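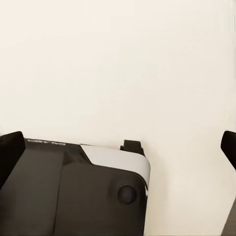

Donal Cullinane wrote:
A pass rate of 100 out of 100 in simulation means very little to me if the rule doesn't say what counts as a pass. I've read the Rultlow draft twice and still can't find it.

Brendan Corrigan wrote:
Section 8. Task done inside 60 seconds, no arm contact with fixed surfaces. Seems clear enough.

Donal Cullinane wrote:
Clear about the counter, sure. What about everything else standing on it? An arm could shove a cup into the sink and still pass.

Aoife Gilmartin wrote:
You're asking a kitchen benchmark to be a safety standard. Drallska already has a separate checklist for that. If every nudge is a failure, no team will bother to submit.
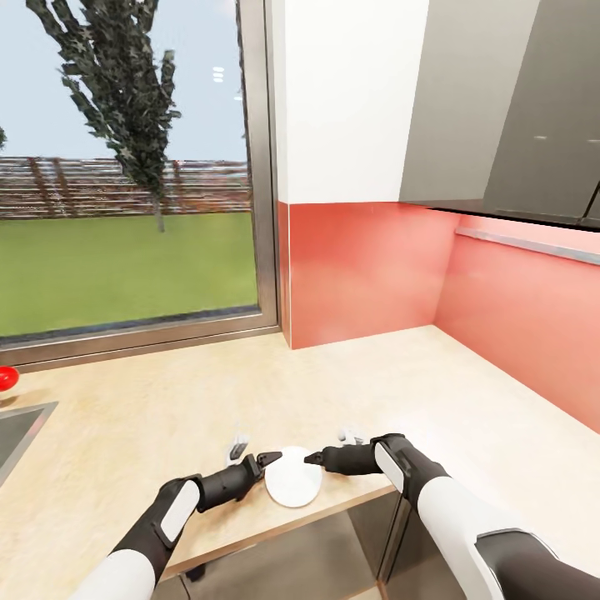 Enda Keogh wrote:
Separate checklists are how things get missed, Aoife. I sat through the Kallo review in September and each group assumed the other one was checking clearance. Take the two-arm plate task. You've got a gripper at either side of the plate and two small items right behind it, and the draft has no word on whether those may be touched. I'd want a limit on how far they can move, written down before anyone runs a trial.

Brendan Corrigan wrote:
Fine, but who picks the limit? 30 millimeters is nothing for a bowl and plenty for a glass near an edge.

Enda Keogh wrote:
Then set it per item. More typing, I know.

Teófilo Urrego wrote:
Not convinced by any of it until someone repeats the runs on real hardware. Simulated friction is whatever you typed in.

Aoife Gilmartin wrote:
Agree with Teófilo there. Still no on the per-item limits.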